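Home | News | Work With Us | Visiting | Contact

15 December 2021
By the Kondach press desk

KONDACH REOPENS THE LONG ROOM AT SKOSTHORPE AS A SHARED WORKROOM AND BREAK SPACE

Red brick wall kept and left bare as Yuan and Flerkow move in alongside; neighbors invited to a December open house

SKOSTHORPE – Kondach is very happy to announce that the Long Room, the big brick-walled hall on the ground floor of the Skosthorpe works, is open again and in daily use, after a refurbishment that took most of the year and rather more patience than any of us had budgeted for. The room is now shared by three firms under one roof: Kondach, which holds the lease on the building; Yuan, the packaging and small-goods company that moved across from the other side of the yard in the fall; and Flerkow, the bicycle repair and parts business that many Skosthorpe residents already know from its years in the old gatehouse.

We have been asked a good many times over the past months what exactly was going on behind the papered-over windows, and we thank everybody who asked kindly. The short answer is that we were cleaning a wall. The longer answer takes in a new heating run, new wiring, a lot of paint, and a long conversation about where people ought to be able to sit down with a glass of water and a sandwich, and we hope readers will forgive us if we tell it at some length, as we have grown very fond of the place.

The wall came first. Anyone who has walked the length of the Long Room will remember it as gray. It had been boarded over in one generation and painted in the next, and when our builders took down the first few boards we were not sure what they would find. What they found was red brick, in far better shape than it had any right to be, with a scattering of small dark squares across the face that give the whole thing a speckled look, almost like a woven cloth when you stand back from it. There was a strong case for covering it up again. Boarding is cheaper to heat behind, it takes a shelf bracket more easily, and one of our own managers argued for it with real feeling. In the end we asked the people who would be working there, and they asked to keep the brick, and so the brick has stayed. It has been brushed down and vacuumed and otherwise left alone, with no varnish and no sealant, and we have promised not to hang anything heavy on it.

The rest of the room has been kept plain. The ceiling is white corrugated metal on white steel, with long fluorescent fixtures that give an even, steady light all the way down to the far end, and air conditioning has been brought in overhead so that next summer should be a good deal more comfortable than the last one we spent there. We did look at softer lighting. It was very pretty in the samples, and the Flerkow mechanics told us, politely, that they could not see a hairline crack in a rim by it, and that was the end of the softer lighting. 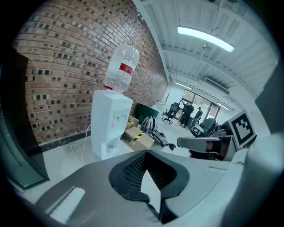

Once the wall and the lights were settled, attention turned to what we had been calling, for want of a better name, the everyday corner. Every workplace has one. It is where bags get put down in the morning and where people stand about for a few minutes before they get going, and in our old premises it had grown up by accident, in a passage, next to a door that opened inward. This time we wanted to give it some proper space along the wall. There is a water dispenser with one of those big bottles that goes in upside down on top, there is room for boxes that are on their way somewhere else, and there is room for the things people carry in with them when they arrive, because so many of our colleagues come to work on two wheels and have to put a helmet someplace.

The water deserves a word of its own. In the survey we ran before work began, we asked staff at all three firms to name the single thing they most wanted in the new room, expecting to hear about desks or parking or the speed of the internet connection. Drinking water near the benches came out ahead of everything else. The nearest tap in the old layout was up a flight of stairs and along a corridor, and people had simply gotten into the habit of going without until lunch. Spare bottles are now delivered to the yard door and brought in as needed, and a short set of instructions for changing them over has gone out to everyone by email, with a gentle request that whoever empties one should be the person to replace it.

Boxes were the second great subject. Yuan sends out orders every working day, and cardboard has a way of spreading through any room it is allowed into. Under the house rules the three firms agreed together, boxes may wait along the wall as long as there is a clear way past them, and anything still there on Friday evening is either put away or flattened for recycling. Cartons in good condition are used again, and Yuan has kindly offered its spare ones to neighbors who are moving house or sending parcels for the holidays. Please just come to the yard door and ask. They come in all sizes, and we would much rather see them go out full than go out flat.

Flerkow, for its part, will run its public repair bench from the street end of the Long Room beginning this month. Customers can drop off a bicycle in the morning and collect it on the way home in most cases, and the team is glad to look over a helmet at no charge, check the straps and adjust the fit. We would especially encourage parents to bring in children's helmets, which are outgrown so much faster than anybody expects. The old gatehouse counter will stay open for small parts through the end of the year and will then close for good, and we know a few customers will be sorry to see it go, as we are.

For those who like the figures, the Long Room now has 31 workplaces, of which 20 are fixed and the remainder are kept free for visitors, temporary staff and anyone who wants a change of bench. There are 2 entrances, one from the street and one from the yard, both without steps. The full refurbished floor area comes to just over 1756 square feet, including the everyday corner, and it is all on one level, a point that matters a great deal to anybody who has ever had to push a loaded cart up the ramp in the old building.

We would like to thank the bricklayers, electricians and painters who put up with our changes of mind, the households on the street side who put up with the noise, and the staff of all three firms, who spent a good part of the year working out of borrowed corners with their belongings in bags. Several of them told us on the first morning back that the room seemed larger than they remembered. It is the same room. It is only that you can now see down the whole length of it, from one end to the other, which was never possible with the old partitions up.

There are a few things still to be done, and we would sooner say so here than have visitors discover them. The notice board has been ordered and has not arrived. The coat hooks are going on a freestanding rail, for the sake of the brick, and the rail is with the metalworker. A proper table for shared lunches will follow in the new year, once the three firms have agreed on whether it should be round or long, a question on which feelings run surprisingly high.

An open house will be held at the Long Room later in December, on an afternoon to be posted at both entrances and on the Skosthorpe page of our website. There will be hot drinks, something to eat, a chance to look at the brickwork up close, and a free safety check for any bicycle that can be wheeled through the door. Children are welcome with an adult. No booking is needed, though if you plan to come with a large group we would be grateful for a little notice so that we can lay in enough cups.

About Kondach

Kondach looks after older industrial buildings and rents them to small firms that make, mend and send out everyday goods. The company has been based at the Skosthorpe works since its first lease there, and it shares the ground floor with Yuan and Flerkow.

Press inquiries and requests to visit the Long Room may be sent to the Kondach press desk through the contact page. Calls are answered on weekday mornings, and messages left in the afternoon are returned the next working day.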